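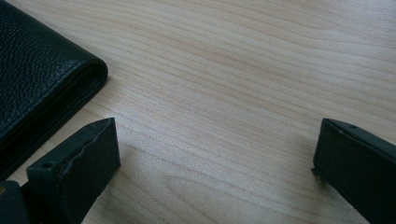 Wallet task, gripper view, fingers open.

Share 29
8 comments

drenwood_k
10 Jan 2026
Posting our numbers on wrist-view-only training for the wallet task, two hand-held grippers, human demos. 911 demos recorded, 800 kept after tracking checks. Policy A gets the gripper cameras only. Policy B gets those plus the head view. Same network, same schedule. Over 736 rollouts B was ahead on first-grasp success and level with A on everything after contact.

lornari
Level after contact is what I'd expect. Before contact is where I have doubts. How was the start pose of the wallet drawn?

drenwood_k
Uniform over the table, any rotation. Grippers start open and low, so the wallet is often off to one side of the finger gap and partly out of view.
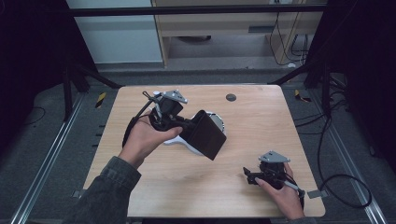
The head view has both hands and the whole work area at every step, so B can decide which gripper goes first. A has to infer that from two close views with a lot of bare wood in them. We did not give A any relative pose between the grippers.

magagula_r
Then it isn't a camera comparison. Give A the relative pose and rerun. In our August runs that closed most of the gap.

drenwood_k
Your August runs used a fixed start side. I don't think they transfer.

magagula_r
Fixed side for half of them. The random half showed the same trend, smaller.

clivell_lab
Separate point. The head view at training time is a person's hands and sleeves, and at test time it's a robot. Did you mask?

drenwood_k
Masked to the wrist. Unmasked B was worse than A, so the masking matters more than I'd like.

lornari
That should be in the first post. I'd also want the 111 rejected demos split by cause. If they are mostly fast motions, the kept set favors slow grasps.

drenwood_k
Mostly lost tracking near the table edge. I'll post the split with the relative pose rerun.

Share 29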